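## 4. Dressing the cable and running the closet test

By now the Pluka gripper is bolted on and the Wasel board answers when you ping it. Great, this is the fun part! Everything below was worked out on the bench at Sikder, our shared workshop, and Tania Bhattacharjee has been through it twice with a fresh build.

1. Switch off the arm supply and wait for the board light to go out.
2. Lead the cable down the side of the gripper body. Leave enough slack for a full wrist turn.
3. Turn the wrist by hand, 100 degrees each way. If the cable pulls tight anywhere, go back to step 2.
4. Power up and set `grip_speed` to 100. The default is 400, and that is far too lively for a first run.
5. Hang 2 garments on separate hooks and jog the arm toward the gap between them.

**Caution:** Keep your fingers away from the gripper whenever the supply is on, even if the arm is holding still.

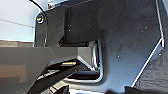
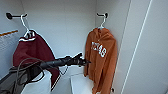

Hanging clothes make a wonderful test because they swing, fold and grab at everything. Start with thick ones. Hoodies on plastic hangers, like the maroon one and the orange TEXAS one, give you plenty of cloth to steer around, and a loop of cable along the arm will find a sleeve sooner or later if you let it hang too low. Stop the jog before the tips touch fabric and look at the loop from both sides.

**Note:** If the arm shudders on approach, drop `grip_speed` again before you touch the gains. Selvaraj Akanda spent a whole evening on gains and the fix was one loose screw, so check those too.

6. Save the pose as `closet_mid`. Section 5 uses it for the first real pick.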